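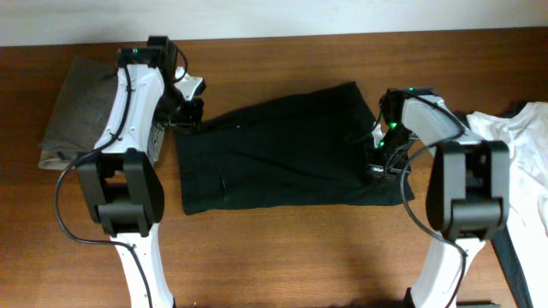 Folding table, both arms holding the black garment at its ends. Refer to items 3 to 6.

Visits > Open day 13 July 2025 > Table checks > Folding demonstration

Folding demonstration, Jolley building, ground floor
Checked by: Siiri Lūse
Second pair of eyes: Keyvan Shokri
To be read by: Styliani Moschos before the doors open

A note before the list. I have written rather more in the comments than the form really asks for, and I hope you'll forgive me, but Keyvan and I had such a pleasant hour going over it all that it seemed a shame to put down a row of ticks and leave you guessing. Anything marked ACTION still wants doing. The rest can be left alone.

1. Arms fixed firmly to their mounts
OK. Keyvan leaned on both of them with the power off (he leans on everything, as you know) and there was no play that either of us could feel.

2. Stop button within reach of the presenter
OK. Tested three times from the stool and once from standing. Emilian is taller than I am and may like it moved a little to the left, which is fine as long as somebody presses it again afterwards.

3. Cables clear of the arms' reach
OK, WITH A COMMENT. Each arm has a black cable running down from the top, and the left one loops out over the table before it comes back in. I don't mind the slack, the arm needs some to turn, but please look at that loop every time a group changes over. If it has crept in towards the folding area, stop and dress it back.

4. Indicator lights showing green
OK. The ones on the right arm are easy to see from the presenter's side. The small one up on the left motor block can be missed if you are sitting low, so do stand up and look properly.

5. Grippers clean, no loose threads caught
ACTION. The black cloth sheds a bit and there are pale threads on it. Go over it with the sticky roller before the first group and again at lunch, and wipe the white fingers with a dry cloth while you are at it. There is a roller in the Vindholm crate, under the spare fuses.

6. Table clear apart from the demonstration pieces
ACTION. We had the grey-brown cloth lying under the left arm and the white garment partly under the right one. For the visit I would like only the piece being folded to be out, with the others in the basket by the stool and handed up one by one. It makes for a slower show, I know, but a nicer one, and the children can help choose.

7. Table edges and surface
OK. No splinters found, and we ran a hand along the whole of the front edge. The finish does throw the light back a little towards the middle. Maarja asked whether that would bother anyone watching and I don't think it will.

8. Barrier and standing distance
OK. The rope is set at 200 cm from the front edge. Small visitors will duck under it, they always do, so one of us stays on the rope whenever the arms have power. No more than 28 people in the room, please, including ourselves.

9. Speed limit set for visitors
OK. Held to the slow setting from the Yensuk visit in January, which everybody seemed happy with. Please don't be talked into turning it up, however charmingly you are asked!

10. Floor, trailing leads, way out
ACTION. The lead to the projector needs its rubber cover put back down. Way out clear on both sides. Extinguisher in date, tag number 77.

11. Presenter briefed
PARTLY. Emilian Bratu has been through it with me from start to finish. Maarja Žukauskas takes the afternoon and still needs ten minutes on what to do if a gripper lets go halfway (stop, hands off, wait for the lights, then lay the cloth again).

Left to do: items 5, 6 and 10, and Maarja's ten minutes. Keyvan has the key to the Mamolcombe cupboard if you need more rope.

Signed: S. Lūse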